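Valtora Clirnero Floor Protection Board

Product type: temporary surface protection, twin-wall sheet
Stocked at: Ostport, McKinnon
Sold by: single sheet or full pallet

Description

Clirnero is a ribbed twin-wall sheet for covering finished floors, stairs and worktops while other trades are still on site. It is laid loose or taped at the joints, and lifted at handover. The sheet resists water, paint, plaster and most site adhesives. It does not resist solvents left standing on the surface.

Clirnero should not be used over underfloor heating that is switched on, or over screed that has not reached the moisture reading given by the flooring supplier. Moisture trapped below the sheet can mark timber and some vinyls.

Laying

Sweep and vacuum the floor first. Grit under the sheet will scratch a lacquered surface under foot traffic. Lay the sheets with the ribs running across the main walking route, butt the edges and tape the joints with low-tack tape. Do not tape to skirting or to the finished floor. Leave a 5 mm gap at door frames and pipe collars.

For stairs, score the upper skin on the line of the nosing and fold. Do not score through both skins. Treads must be fixed so that they cannot slide, and any sheet that has lost its grip at the nosing should be taken up and replaced the same day. 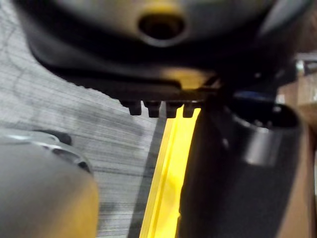 Kamrul Karunaratne: Used this on a kitchen and hallway, down for 9 weeks. The floor came up clean. The tape we had on the joints did leave a residue on the sheets, so we could only reuse half of them. Is there a tape you would pair with it?

Reply from Valtora, Bronwyn Mudgway: The cloth tapes tend to leave glue once they have been down for more than a month. Use a low-tack film tape and renew it at the halfway point. Residue on the sheet does not affect the floor side, and those sheets can go down again with the marked face up.

Weight and handling

The standard grade is 300 grams per square metre. Sheets can be carried flat by two people, or rolled across the ribs and tied. Store flat, under cover and out of direct sun. Sheets left outdoors become brittle and should not be reused on stairs.

Ordering

Quote 2,606 for the standard grade. Pallet orders go out from Ostport only. Single sheets can be collected from either counter until 4 pm. Cut sheets and part pallets cannot be returned.

Related items: low-tack film tape, corner guards, door jamb protectors, self-adhesive carpet film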